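How a Loudspeaker Turns Electricity Into Sound

Part 9 of the Nestbridge series on sound and circuits, for readers aged 10 and up

A loudspeaker has one job. It takes an electric signal that changes very quickly and makes air move in the same pattern. When the moving air reaches your ears, you hear a voice, a drum or a guitar.

Sound first

Sound is a vibration that travels through air. When you pluck a rubber band, it moves back and forth. Each time it moves forward, it squeezes the air in front of it. Each time it moves back, it leaves a little extra room. These squeezes and stretches spread outward, and they are called sound waves.

The number of back-and-forth movements in one second is the frequency. Frequency is measured in hertz, written Hz. A string that vibrates at 117 Hz makes a low note, close to the A sharp below middle C. If the frequency doubles, the note goes up by one octave.

The parts inside

Most loudspeakers contain the same basic parts.

The magnet sits at the back. It is a permanent magnet, so it needs no power.

The voice coil is a long, thin wire wound into a tube shape. It fits into a narrow gap in the magnet and can slide in and out without touching the sides.

The cone is a wide, light piece of paper or plastic. The voice coil is glued to the narrow end of it.

The surround is a flexible ring at the outer edge of the cone. It lets the cone move but pulls it back to the middle.

The basket is the stiff frame that holds everything in line.

How the parts work together

When electric current flows through a wire, the wire acts like a magnet. Winding the wire into a coil makes the effect stronger. If the current changes direction, the north and south ends of the coil change places.

The voice coil is already sitting next to a permanent magnet. When current flows one way, the coil is pushed forward. When current flows the other way, it is pulled back. The cone is attached to the coil, so it moves too, and it pushes the air.

A signal of 117 Hz makes the cone go back and forth 117 times in one second. A stronger signal makes the cone move farther, and the sound is louder. Real music contains many frequencies at once, and the cone follows the sum of all of them.

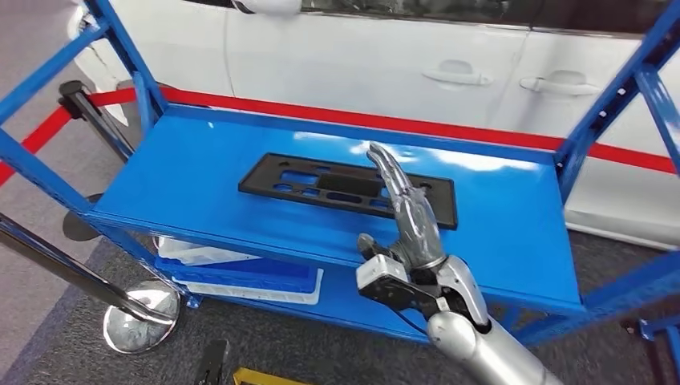
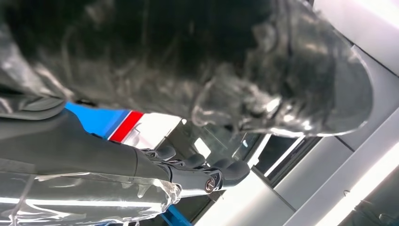

The material of a cone has to be light and stiff at the same time. Light, so that a small force can start and stop it quickly. Stiff, so that the whole cone moves together. Think of a glossy black surface full of folds and creases, like the large one in the second picture. A sheet wrinkled that way would make a poor cone. If it were soft, its middle would move while its edges lagged behind, and the folds could rub and rattle. A flat piece of thin paper also bends easily, but rolled into a cone it becomes much harder to bend. You can test this with a sheet of notebook paper.

Large and small speakers

A large cone can move a lot of air, and low notes need that. A speaker made for low notes is called a woofer. A small cone or dome can change direction very fast, and high notes need that. A speaker made for high notes is called a tweeter. Many speaker boxes hold both, with a circuit called a crossover that sends low frequencies to the woofer and high frequencies to the tweeter.

The box matters as well. When a cone moves forward, it squeezes the air in front and stretches the air behind. Without a box, the air slips around the edge and the two cancel out, mostly at low frequencies. The box keeps the front and back apart.

A speaker in reverse

The same parts can work backward. If you speak into a loudspeaker, the cone moves a little, the coil moves near the magnet, and a tiny current flows in the wire. A dynamic microphone works in this way — it is almost a small loudspeaker used in the other direction. Some musicians place an old speaker in front of a bass drum and record the signal that comes out of it.

Words to remember

Frequency: how many vibrations happen in one second.
Voice coil: the winding that moves the cone.
Woofer: a speaker for low notes.
Tweeter: a speaker for high notes.

Part 10 covers amplifiers.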